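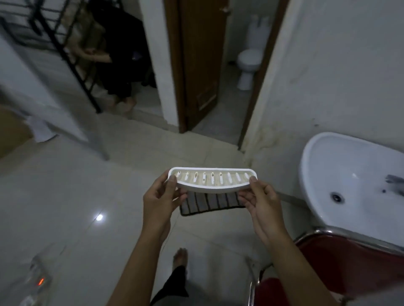
Our gripper project began with one fault: Plundeck, our two-finger arm, kept dropping wet bathroom things, and the worst run ended with a part skidding across the lab floor toward Hollis Kapoor's shoes. Finding out why turned into the most fun I have had in a course! I went back to how people hold an awkward shape. A soap dish is a great test piece, long and shallow with a curved rim, and when a person takes it by both ends, one thumb goes on top with the fingers curled underneath, and the other thumb presses onto the inner surface. Plundeck had one hand and pinched everything in the middle.

What went wrong

The gripper reads finger force 100 times a second. If the reading falls, it should squeeze harder. On the dropped runs it did the opposite - the fingers opened by themselves while the arm was still moving. We ran 332 lifts with a wet dish and logged 20 drops, all of them on the turn toward the rack.

Soledad Whitfield found the cause in the log. When the dish slid, the force value jumped past 1000, our limit for a crushed finger, and the safety rule let go. The rule worked as written. We just never thought of a slip looking like a crush (I wrote that line in January and was very proud of it).

What we changed

A high reading now stops the arm first and holds the grip. The fingers open only if it stays high, or if somebody hits the stop button. We also put a mesh guard by the rack and slowed the turn.

Still open

The Brannigan pads get slick with soap, and we want to try the ribbed Skandby ones. A second arm would be amazing - two ends, two grips - but that needs a new safety check before anyone stands near it.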